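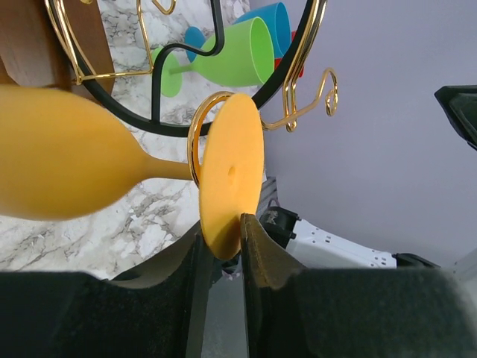

What temperature should I set my water heater to if the dishwasher is on the same line?

Set the heater to 120 F and run the kitchen tap until it is hot before starting the dishwasher. Most dishwashers built for home use have their own heating element and will raise the fill water from there.

Posted by Stedetti, 21/12/2022

Depends on the model. Older machines without a booster want 140 F at the inlet. The installation sheet lists the minimum inlet temperature, usually near the drain hose diagram. If you go up to 140 F you need a mixing valve on the line to the bathrooms, as that is hot enough to scald.

Also check the length of pipe. Mine is 60 feet of uninsulated copper through a crawl space, and the first fill was arriving cold. Foam sleeves helped. A recirculating pump would help more, but I did not want the extra power draw.

Posted by Salgado

I leave mine on the middle mark and have had no trouble. Plastic stuff goes on the top rack whatever you set.

Posted by Wastside

The middle mark is not a temperature. Dials on gas heaters are not calibrated. Let the heater sit for 3 hours with no draw, run the tap nearest to it into a mug, and read it with a cooking thermometer. Adjust the dial a little, wait again, and repeat. On an electric tank, switch off the breaker before you take the cover off, and set both thermostats to the same number.

Posted by Zenomano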